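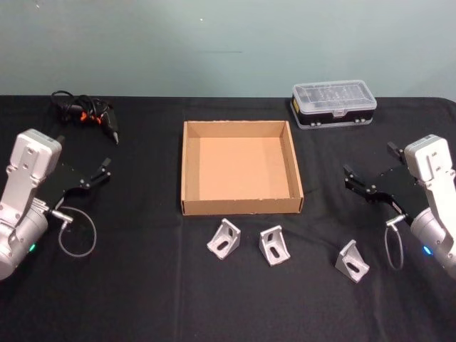 I sew tablecloths for people who set things out on tables - craft fair sellers, school open houses, the lady who does birthday cakes out of her garage - and the Rorell is the one I get asked for most. It comes in five colors, but black outsells the rest by a mile. I get why. Put it against a pale grayish-green wall and the table has a nice strong edge to it, and the cloth just curves down at the corner like it should. You do get soft wrinkles and a crease down the middle of the tabletop, and I'm fine with that, but if you aren't, a steamer on low is your friend!

The fabric is 100 percent polyester, a medium weight I buy from Ketilsson. I tried a cheaper one a couple of years ago (never again) and it went shiny after three washes. Hems are double stitched and the corners are rounded so you don't trip on a point.

Sizes: four foot, six foot and eight foot, all floor length
Colors: black, navy, oatmeal, rust, moss
Price: $30 for the four foot, ask me about the others
Care: cold wash, hang dry, no bleach

Measure your table before you order, please. Height too! Folding tables vary more than you'd think, and Kaj Kjærgaard once had me redo a whole set for his bake stall over a single inch.

Orders go out within 21 days, a bit longer in July when I'm at the fairs myself. Returns are okay if it hasn't been washed. If you want your name stitched on the front, Bjarke Zoëga does my lettering and you can add that at checkout.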